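Emptying and Cleaning the Divided Utility Bin
Household Skills Unit, Pirklow Training Centre
Guidance sheet 11, revised April 18, 2020

This guidance sets out the procedure for clearing, sorting and cleaning the divided metal bins used for small household articles. It applies to all learners and staff working in the utility room and replaces the version issued in February. Questions should be addressed to Bergþóra Hedegaard, Household Skills Unit, extension 3769.

Before you begin

Put on rubber gloves and an apron. You will need a bowl of warm water, washing-up liquid, a soft cloth, a dry towel and a dustpan with a hand brush. Lay the towel flat on the worktop beside the bin. Abrasive powders must not be used on painted metal.

Step 1. Check both compartments

Look into the narrow rear compartment as well as the larger front one. Small items and crumbs of debris gather low down beside the divider and are easily missed from the front. Do not reach in until you have seen what is there.

Step 2. Lift out the articles

Remove articles one at a time, beginning with whatever lies on top. Where a long handle rests across other things, raise it clear before taking hold of anything beneath it. Combs should be lifted by the grip and not by the teeth. Check along the foot of the divider, where slim articles tend to settle against the seam.

The front compartment may hold a mixture of articles such as a long-handled scrubbing brush, a round blue scrubber, a comb, a plastic cup and a paintbrush. These do not belong together in storage and should be separated at this stage.

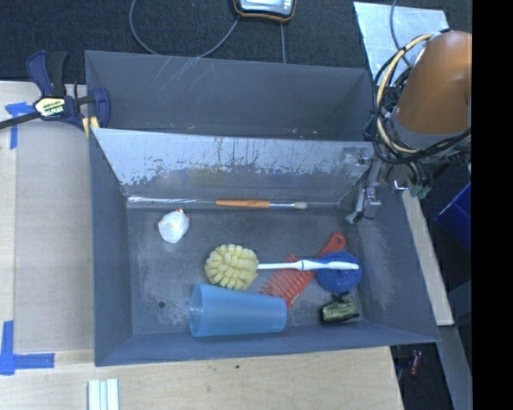

Step 3. Sort by use

Place the articles on the towel in groups. Scrubbing brushes and scrubbers form one group, combs and other personal articles a second, and drinking cups a third. Paintbrushes are kept apart from all of these and returned to the decorating cupboard. Anything you cannot identify goes into the tray marked Toment, which is checked at the end of each week.

Step 4. Wash and dry

Wash cups first, in clean water, then combs. Change the water before washing brushes and scrubbers. Rinse everything under the tap. Stand cups upside down on the rack and lay brushes on their sides, so that water does not run into the handles.

Step 5. Clean the bin

Sweep out loose debris from both compartments. Wipe the walls from top to bottom with the damp cloth, then the divider, then the floor. Scratches and worn paint need not be reported unless the metal has a sharp edge. Dry the seams with a corner of the towel.

Step 6. Return and record

Return the articles to their proper places once they are fully dry. Enter your initials and the bin number on form 61, which is kept in the Brøndum cabinet. Completed forms are passed to Svend Steinarsdóttir.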